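The left gripper that kept letting go

The fault showed up in March, on the flower task, and I blamed the wrong part for longer than I like to admit.

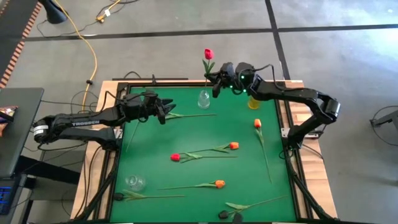 On episode 13 of a run of 80 the left gripper opened with no command to open. The policy log had the target width held constant. The measured width drifted out over 2 seconds and then jumped to fully open. The stem dropped, the arm carried on to the vase, and the episode ran to its end with the fingers empty. Nothing in the software raised an error.

I looked at the gripper motor first. Temperature was normal and so was the supply voltage. I swapped in the spare and ran the set again. Same fault, different episode.

Walter Correa asked whether I was logging motor current or only position. Only position. With current added, the next failure was easy to read: current fell to zero before the fingers moved. The motor had lost torque and the stem was pushing the fingers apart.

The reason was in Rellel, the small driver layer I wrote to sit between the policy and the arms. It has a watchdog that disables torque on any joint that misses its updates. Both arms shared one counter. When the right arm sent a long burst of wrist corrections, the counter went stale for the left gripper and the watchdog cut it. The line that should have logged this was set to debug level, so it never reached the file.

Changes made:

One counter per joint.
Torque cut on one joint now pauses both arms.
Watchdog events logged as errors, with the joint name.
Motor current recorded at the same rate as position.

The second one matters most to me. A dropped tulip costs nothing, but a shoulder joint going limp over somebody's hand is another matter, and the old code would have allowed it.

I have run 3790 grasps on the new build without an uncommanded opening. The original motor is back in the arm. I still need to port the fix to the Stidetti branch, where the counter has a different name.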